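# Pre-session check: remote demos, kitchen layout 16 (simulated)

Site: Havard lab, operator desk 2
Operator: Cirilo Quintero
Checked by: Crisóforo Robles

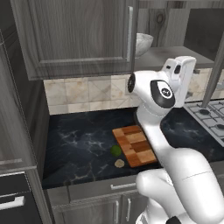

## 1. Operator desk

- [x] Stop button on the desk tested before login. Cuts the arm in sim and drops the session to hold.
- [x] Hand controller strap and trigger. *Strap is fraying near the buckle. Still sound, replace in July.*
- [x] Cable clear of the chair wheels.
- [ ] Chair and screen height set for the operator. *Cirilo is using the screen at the old height. Fix before the afternoon block.*

## 2. Layout and start pose

- [x] Layout loads with no missing textures.
- [x] Cutting board, green item and beige item all resting on the counter.
- [x] Bowl on the open shelf. *Partly behind the cabinet door edge from this view. Use the second view when reaching for it.*
- [ ] Wrist clearance to the upper cabinet. *Start pose is too high for my liking. Lower it and save again.*
- [x] Cabinet doors and drawers closed at reset.

## 3. Control link

- [x] Delay on the Tidia link under the 80 ms limit.
- [x] Arm holds position when the trigger is released.
- [x] Arm holds position when the link is pulled. Tried twice.
- [ ] Speed cap on for new operators. *Was off. Someone left it that way after the Solís runs. Turned on, needs a second person to confirm.*

## 4. Recording

- [x] Test demo saved and played back from start to finish. File 3673.
- [x] Failed demos go to their own folder and are not deleted.
- [ ] Task label matches the task. *File 1059 is labelled "bowl to counter" but Cirilo was moving the green item. Relabel it.*
- [x] Breaks entered in the log.

## Comments

No demos from this layout go across to the real arm at Misby until the start pose is fixed. The cabinet there is bolted to the wall and won't forgive a bump.

Cirilo asked if he can keep recording in sim in the meantime. Yes, once the speed cap is confirmed.

Recheck open items at 2:30 pm.

C. Robles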